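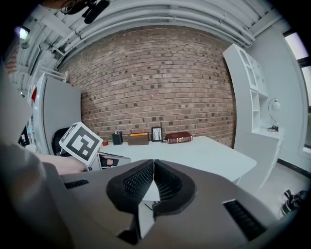 *At the white desk, Kincaid office.*

**Catwood Creek planting: progress report for December**

Prepared by Cletus Holloway for the Clana Fund

Planting on the lower bank is finished. We put in 500 tube stock between the footbridge and the Ovska Road culvert, mostly river bottlebrush and lomandra, with tree guards on everything above the flood line. A check at the end of the month found 112 dead or missing. Most of the losses were on the sandy bend, where the water came up in the second week and took guards, stakes and all. We will replant that stretch in autumn with sedges only.

Weed control is behind. The contractor did two days of willow removal and then had to stop when the access track got too soft for the ute. The remaining willows are marked with pink tape. He has agreed to come back at the original rate once the track is dry.
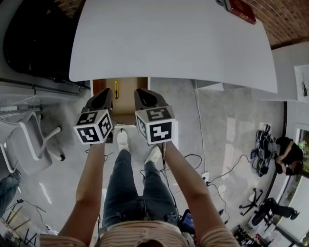
The fencing quote came in higher than we budgeted for. The neighbour on the east side has offered to supply the strainer posts, and that brings it back to within the grant. We would like your approval to move the unspent signage money across to cover wire and labour.

Water testing was done at 7 sites. Turbidity was up at the culvert after the rain and normal elsewhere. Full results are in the attached spreadsheet.

Still to do before the next report:

- finish willow removal
- order sedges from the Kincaid nursery
- fix the gate at the top paddock, which is still tied up with rope

The next working bee is on a Sunday, starting at 8 am at the footbridge.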